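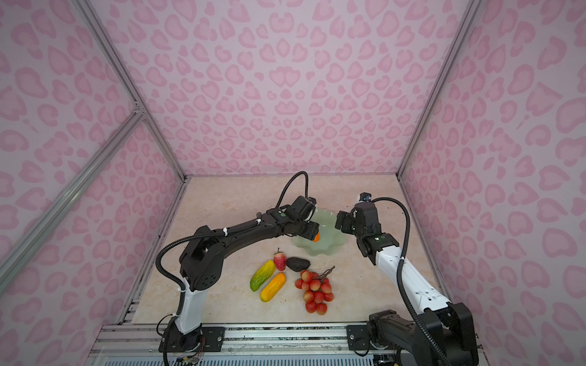
Vol. 2, p. 2000

4.2 Open calls and the career of the painter

In the interviews, the open call was described as the first real step outside of the art school. Penner sent work to the Stiltitz open exhibition several times before one painting was accepted, and she still lists the early rejections in her private notebook. For Wolde the order was different. He had already a solo show at the Bajwa gallery when he entered his first call, and he did it mainly for meeting other portrait painters.

The number of entries is high in comparison with the wall space. The Stiltitz office gave us a figure of some 3000 works for the last round, and most of them were judged only from a digital file. Durrani, who served on the jury, told us that small works suffer in this method. A still life of modest size, such as fruit in a bowl, loses on the screen its relation to the body of the viewer. 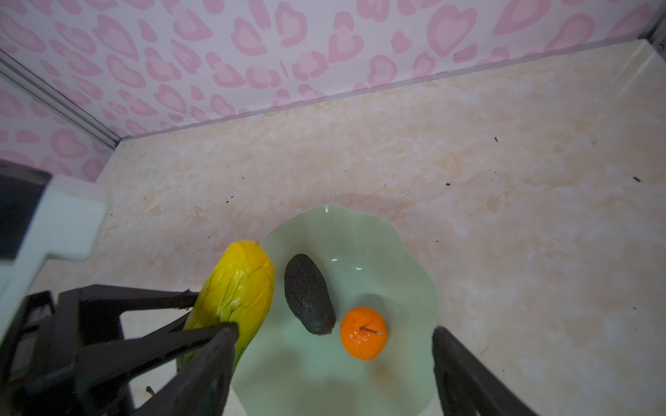 The same difficulty was reported for works on paper. Arain stopped to send his drawings and now enters only oils, although he considers the drawings to be his stronger work. Baloch took the opposite decision and shows her prints at Vastetti, where the selection is made in the studio of the artist.

We can therefore not treat acceptance in an open call as a simple measure of recognition. In the next section we compare the exhibition lists of the five painters with the sales which they reported.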